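Print this page
E-mail this entry

January 3, 2019

Back at the stove after the break, and I'm so glad to have the kitchen setup running again! Ludgate (that's what we call the learning side of things, for anybody reading this over from the Stetavberg bench) is still hungry for examples, and what it wants most is picks and moves around the cooktop. The goal for this batch is 100 good ones. I figured I'd get there by supper. I did not get there by supper.

The first chunk of the day went to warming up my own hands. Two weeks off and I was driving like I had mittens on – I'd come in too steep, close too early, then back out and try again. I threw those early ones into the practice folder and didn't count them. If you go looking for them, please leave them there. They teach bad habits and I already have enough of my own.
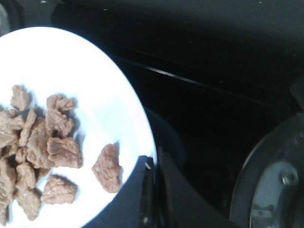
The thing I want to change is how we label the starts. Right now Ocampo (the recording script, the one with the green button) stamps the beginning the second you press, and then I sit there for a good three seconds lining myself up while nothing moves. So every example opens with a little nap. Ludgate picked that up last time and we got a policy that liked to sit and think before every single reach. Kind of charming, kind of useless. I'd like the stamp to come from the first real motion instead, and I think it's a small fix. I'll try it on a copy before I touch the one everybody uses.

Also, for whoever drives next: please write the spoken instruction BEFORE you record, and don't fix it up afterward to match what you ended up doing. I found 17 in the old set where the words had clearly been bent to fit (I know because a few of them were mine, oops). If you were asked to do one thing and did another, mark it failed and go again. Failed ones are fine! We keep them. Mislabeled ones cost me a whole evening. 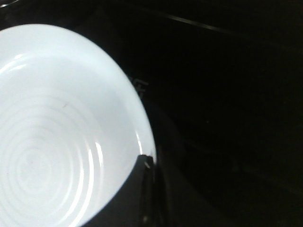

Exposure is my other gripe. The wrist camera keeps picking its brightness off whatever dark stuff is around it, and then anything pale goes way too hot. The rim of the white bowl is close to glowing, while the finger right up against it is so dark that you only get a small glint at the tip to tell you where it ends. That's the very spot where the learner needs to see what's going on. I tried locking the exposure lower and the bowl looked better, but then the black glass turned to soup and I lost my bearings completely. Somewhere in the middle, I guess. I wrote two settings on the tape on the side of the monitor, so try both and tell me which one you hate less.

By the time I quit I had roughly 50 keepers, all copied to the Flilcombe drive and checked that they open. Joint data and both camera streams line up on every one I spot checked. I'm pretty happy with that for a first day back.
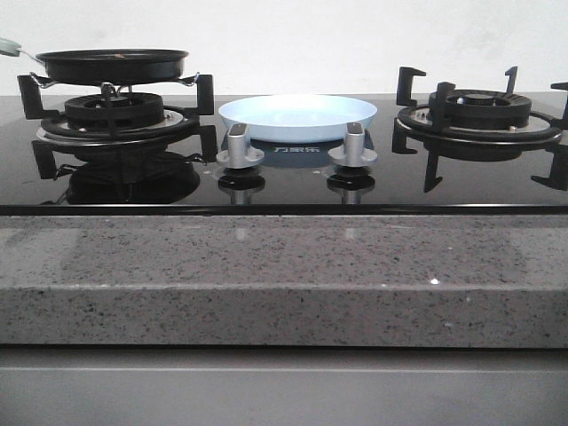

Do we have to start every example from the same arm pose? Only for the practice folder – for the real set, please vary it a bit each time, high, low, off to one side, so the learner doesn't think the world always begins in one place.

Left to do: the start stamp, the other half of the batch, and a pass over the old labels. I also want a longer cable for the foot pedal, my leg went to sleep twice. Whoever gets in first, recheck the wrist mount screws before you record anything, and write down which exposure setting you used next to your first example.

Print this page | E-mail this entry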